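Dialing in the finger gap on hand-held grippers

I built my pair at our shared workshop, and the fingers needed a tweak before they'd close evenly. Set the gripper over a plain white surface and look straight down the gap - any lean shows up fast.
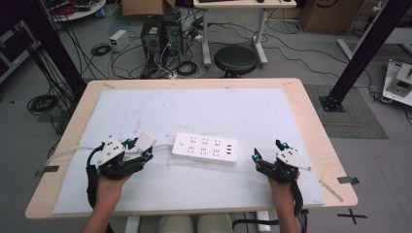
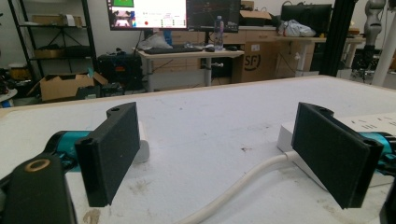
Both grippers over the foam board, then the view between two fingers.

Now loosen the finger screws, squeeze lightly, and tighten a little at a time. Repeat 3 times, then try a small block.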